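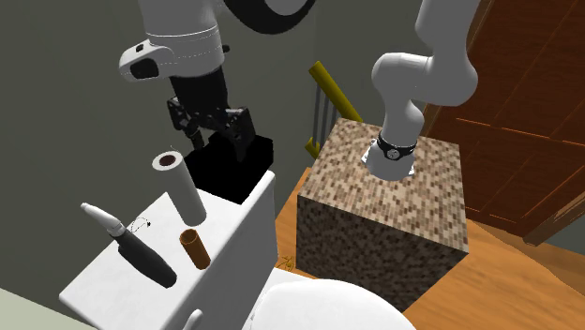

*A roll of paper towel stands on the flat white lid.*

9/9/21

Grellau lost its post office counter in May. The nearest one is now in Conesum, and the last bus back leaves before most people finish work.

Sallano, which runs the parcel lockers outside the station, says 322 households have signed up. Good for them. A locker can't sell you a stamp, weigh a packet for your sister abroad or tell you the form is the wrong one. It also won't take anything longer than 50 cm.

I would rather pay a bit more per letter and keep a counter, even one open three mornings a week at the back of a shop. Pangilinan has one like that and it handled 121 parcels in its first week. The village is smaller than ours.

The council says a counter needs 1,000 customers a month to break even. I don't see why it must break even. The library doesn't, and neither does the street lighting — we pay for both and hardly grumble. Post should be treated the same way, and the council should put the money in before the old shop is let to someone else.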